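홈 방명록 살림 기록 장보기 메모 태그 이웃글

행주랑 걸레 구분하기, 드디어 함 (수건 개는 얘기도 조금)

2024년 9월 7일

급하게 씁니다. 빨래 돌아가는 동안에만 쓸 수 있어서. 세탁기 종료음 나면 글도 끝.

지난번에 싱크대 밑 정리한 글 올렸더니 댓글로 행주는 어떻게 하냐고 물어보신 분이 두 분 계셨는데, 그때는 대답을 못 했다. 왜냐면 우리 집엔 행주 체계라는 게 없었음. 그냥 서랍 열면 천이 나온다. 어떤 날은 그릇 닦던 게 나오고 어떤 날은 현관 닦던 게 나온다. 빨았으니까 괜찮지 않나? 하고 몇 년을 살았다.

근데 Nathalie MacLeod 언니네 놀러갔다가 생각이 바뀜. 언니네 부엌은 천이 색깔별로 딱 정해져 있다. 그릇은 흰색, 식탁은 파란색, 바닥은 회색. 내가 파란 걸로 컵을 닦으려고 하니까 말없이 손에서 가져가더니 흰색을 쥐여줬다. 민망. 집에 오는 버스에서 바로 극세사 타월 검색 시작했다.

후보는 둘이었다. Grellent 거랑 Tekach 거. Tekach가 더 얇고 빨리 마른다는 후기가 많았고 Grellent는 도톰하다고. 나는 도톰한 거 좋아해서 Grellent로 갔다. 한 묶음에 3,000원 차이였는데 배송비 붙이니까 결국 비슷해졌다. 800원 쿠폰도 썼다. 별거 아닌데 기분은 좋음. 첫 빨래는 꼭 따로 하라고 포장에 써있어서 따로 돌렸다. 그런데도 파란 물이 좀 나왔으니 흰 수건이랑은 절대 같이 넣지 마세요. 나는 두 번째 빨래 때 양말 하나를 희생시켰다. 연하늘색 양말이 됐고 나머지 한 짝은 그대로 흰색이다. 그냥 신는다.

아무튼 정한 규칙은 이렇다.

흰색은 그릇이랑 컵. 싱크대 오른쪽 첫째 서랍.
파란색은 식탁, 조리대, 냉장고 문.
회색은 바닥이랑 창틀. 다용도실 바구니에만 두고 부엌에는 아예 안 들인다.
낡은 건 가위로 반 잘라서 자전거 체인 닦는 용도. 이건 남편 관할.

일주일 써보니까 규칙 자체는 쉬운데 문제는 개는 거다. 극세사는 면 행주처럼 빳빳하게 안 접힌다. 흐물흐물. 서랍에 쌓아두면 한 장 꺼낼 때 밑에 있는 것까지 줄줄이 딸려 나와서 세로로 세워서 넣는 방식으로 바꿨다. 세로로 넣으려면 크기가 맞아야 하니까 개는 방법을 좀 연구해야 했음. 저녁 먹고 식탁 치우고 혼자 수건 개고 있으면 좀 웃기긴 한데 은근 집중된다. 라디오 틀어놓고.

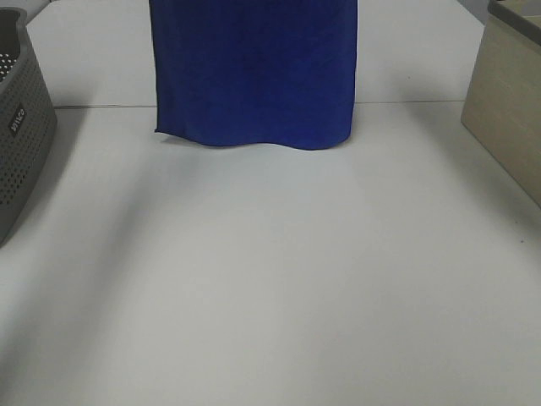

개는 순서부터 적자면, 첫번째는 무조건 터는 거다. 세탁기에서 나온 그대로 접으면 구겨진 모양대로 굳어서 나중에 아무리 눌러도 두툼하다. 두 손으로 모서리 잡고 세게 두세 번. 그다음에 위쪽을 잡고 상 위로 늘어뜨려 본다. 나는 이 단계를 한동안 건너뛰었는데 이게 제일 중요한 것 같다. 늘어뜨려 보면 밑단이 어떤 상태인지 바로 보인다. 사진의 진한 파란 천도 아랫단이 반듯하지 않고 물결처럼 구불구불하고, 왼쪽 모서리는 바깥으로 살짝 말려 나와 있다. 세로로 주름도 옅게 잡혀 있고. 이런 상태로 그냥 반 접으면 모서리가 안 맞는다. 그래서 내려놓기 전에 말린 귀퉁이부터 손가락으로 펴준다. 그리고 천천히 내려놓으면서 아랫단부터 상에 닿게 하면 알아서 꽤 펴진다. 한꺼번에 툭 놓으면 공기가 들어가서 다시 울음.

내려놓은 다음에는 손바닥으로 가운데에서 바깥쪽으로 쓸어준다. 바깥에서 가운데로 쓸면 주름이 모여서 한 번 더 해야 됨. 이 때 손에 핸드크림 바르고 있으면 안 된다. 극세사가 크림을 다 먹어서 다음에 식탁 닦을 때 얼룩이 남는다. 경험담. 유리 상판 쓰시는 분들은 특히.

접는 건 긴 쪽으로 반, 다시 반. 그러면 긴 띠가 되는데 그걸 삼등분으로 접으면 서랍 높이에 맞는다. 우리 서랍이 좀 낮아서 삼등분이고 깊은 서랍이면 반만 접어도 될 듯. 접힌 등이 위로 오게 세운다. 끝단이 위로 오면 꺼낼 때 펼쳐져 버린다. 칸막이는 두꺼운 종이상자 잘라서 씀. 나중에 예쁜 걸로 바꿔야지 하고 아직 안 바꿨다. 안 바꿀 것 같다.

그리고 보풀. 극세사의 숙명. 면 수건이랑 같이 돌리면 면 보풀을 죄다 물고 나온다. 그 상태로 식탁을 닦으면 닦을수록 더러워짐. 흰 식탁은 파란 보풀도 보이고 짙은 색 식탁은 흰 보풀이 보이고, 어느 쪽이든 피할 수가 없다. 그래서 극세사끼리만 모아서 찬물에 돌리고 섬유유연제는 안 넣는다. 유연제 넣으면 물을 잘 안 먹는다고 언니가 그랬는데 한 번 넣어보니까 진짜 물이 밀려다니더라. 그 뒤로는 중성세제만 조금. 삶는 것도 안 됨. 삶는 건 면 행주만. 삶아야 직성이 풀리는 분들은 그릇용을 그냥 면으로 쓰시는 게 나을 것 같다. 사실 나도 흰색은 다음에 면으로 바꿀까 고민중.

건조기 되냐고 물어보실까봐. 나는 안 돌린다. 베란다에 널면 반나절이면 마르고, 비 오는 날은 의자 등받이에 걸쳐두면 된다. 겨울에는 또 모르겠다. 2월쯤 되면 베란다가 얼음장이라 그때 가서 다시 생각할 예정.

냄새 얘기도 해야 하는데. 식탁 닦고 대충 뭉쳐서 싱크대 가장자리에 올려놓는 버릇이 있었다. 다음날 아침에 쉰내. 요즘은 쓰고 나면 바로 헹궈서 수도꼭지 옆 고리에 펼쳐서 건다. 뭉치지 않고 펼쳐서. 이것만 해도 냄새가 확 줄었다. 고리는 전에 사둔 Plamano 접착식인데 물 닿는 자리라 언제 떨어질지 모름. 떨어지면 다시 쓸게요. 참고로 생선 구운 날은 고리고 뭐고 그냥 바로 빨래통으로 보낸다.

남편은 아직도 색을 헷갈린다. 어제도 파란 걸로 컵 닦는 걸 봤다. 나도 언니처럼 말없이 가져가서 흰색을 쥐여줬는데 왜 뺏냐고 함. 서랍 앞에 종이를 붙여놔야 하나. 붙이면 지저분해 보일까봐 참고 있다.

다음 글은 원래 냉동실 정리를 쓰려고 했는데 냉동실이 지금 글 쓸 상태가 아니다. 작년 추석 송편이 나왔다. 대신 수건장 먼저 할 수도 있음. 욕실 수건은 크기가 제각각이라 세로로 안 서는 게 있어서 돌돌 마는 방법을 해볼까 하는데, 말아서 쓰시는 분 계시면 풀리지 않게 마는 법 좀 댓글로 알려주세요. 고무줄은 싫어요.

세탁기 운다. 널러 감.

이전글 다음글 목록 맨위로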